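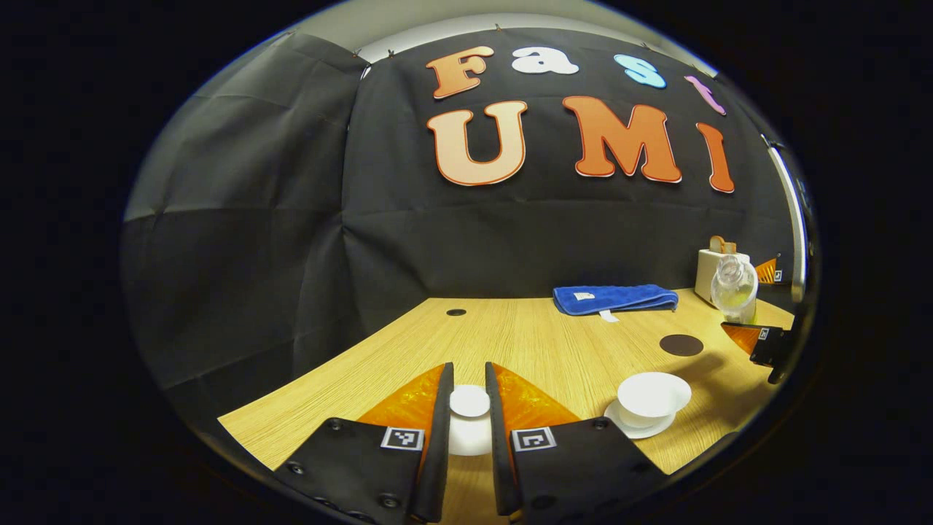 ## Ticket: backdrop won't stay flat, letters won't stay level

**Room:** Murness, demo corner
**Raised by:** Justinas Lill
**Assigned to:** Ingegerd Wikström
**Priority:** Low (Justinas had it as Urgent)
**Status:** Open, third go

### Reported problem

Black cloth is hanging in folds and the creases show. The side panel still has the lines from being folded up in its packet. The "t" in "Fast" has sunk below its neighbours and gives the word a tired look.

### Log, June

**9:10, JL.** Asked whether we own an iron. We own a toaster.

**9:25, IW.** Steamer found in the Renaud cupboard. Filled to the 700 mL line as the lid says. It produced one cough of steam and a smell of old kettle. Descaled with 100 mL of white vinegar and left to sit.

**10:40, IW.** Steamer going. Tried it on a spare offcut, low setting, from behind. Creases eased a bit. Held it too close once and now the offcut has a shiny patch, so keep it a hand's width off.

**11:15, JL.** Can we just pull the cloth tighter?

**11:20, IW.** We can, and then the pins pop out of the top edge. See last two tickets. It needs a batten along the bottom for weight. Cuta sells dowel in lengths that would do. Ordered, plus a box of 100 pins.

**1:30, IW.** Re the letters. Big ones on the bottom row are fine, I'm leaving the orange alone. For the "t":

1. Take it off and mark its spot with chalk.
2. Run a string line under the "F" and the "a".
3. Re-pin with two pins, one high and one low. A single pin makes a pendulum.

**1:50, JL.** While you're there, the blue towel on the table has its label and tag showing. Could it be turned over?

**1:55, IW.** Separate ticket, please. Same goes for the glass jar, which I know you want moved away from the toaster.

**2:05, JL.** Have raised both.

**2:06, IW.** Of course you have.

### Outstanding

- [ ] Dowel from Cuta, 50 cm offcuts won't do, send them back if that's what comes
- [ ] Steam side panel, fold lines first
- [ ] Re-pin "t"
- [ ] Return steamer to Renaud cupboard, emptied this time
- [ ] Charge pins to the Stondow budget, colour of pins to be black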